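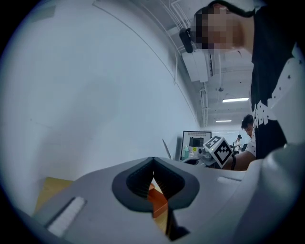

ok so I finally quit the Olusard choir mailing list and joined an actual choir, and I have thoughts. thread, sorry in advance

1/ background: I sang alto all through high school, then did nothing with it for 15 years except the car and the shower. my range is now "most of Fleetwood Mac"

2/ the choir is in Zesgate, upstairs from a paint store, so the whole stairwell smells like primer. you sort of get to like it??

3/ no audition! I emailed, and Frida Lauritsen (director, very tall, terrifying in a nice way) wrote back one line: "Come at seven, bring a pencil." I brought a pen. do not bring a pen

4/ everybody writes in their music constantly. little eyeglasses drawn over the spots where you have to look up. breath marks. one woman had just written NO over an entire page

5/ I can't sight-read anymore. I thought it would come back like riding a bike and it came back like riding a bike I'd left outside since high school. I could follow up or down. how FAR up was between me and God

6/ what saved me was sitting next to Mulugeta Chala, who is technically a tenor but gets parked with the altos when we're short. rock solid. I just sang whatever he sang a split second later

7/ he told me everyone new does this and to stop apologizing after every wrong note, which fair, I was doing it out loud

8/ we're working on 3 pieces for the May concert. one's a folk song I love, one is in Latin and goes by so fast I've been singing "la la dominus la," and one is modern and has a whole page of humming

9/ the humming is the hardest one!! you'd think you could coast. no. it's all these crunchy chords where you're right up against the sopranos and every bone in your body wants to slide over and join them

10/ break is 2 kinds of cookies and extremely strong coffee at 8 pm. I was awake until two in the morning humming my part, so maybe that's the system

11/ dues are cheap, the chairs are bad, wear layers because the heat is either off or Sahara

12/ anyway if you used to sing and you miss it, go find one. I was so nervous I sat in the car listening to the radio until 6:58

13/ also does anyone have a good app for learning parts at home, free or close to it. my piano is a keyboard with a dead F sharp and guess what note I have a lot of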